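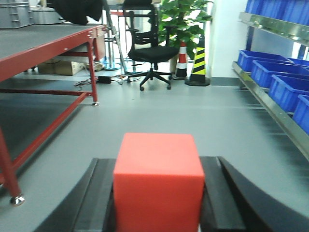 About the Polstead Graduate School

The Polstead Graduate School is a training program for doctoral students in computational biology and related life sciences. It is run from the Clendier campus and has 105 students enrolled at present.

Students take 12 credits of coursework, usually over their first two years, and attend the annual retreat in May. Courses cover statistics, sequence analysis and modelling. Travel grants of up to $1400 are open to anyone past their first year.

Marloes Koster is the program director. Questions about admission and credit transfer go to Hanneke Verstraete, program coordinator, Room 354, Schouten Building.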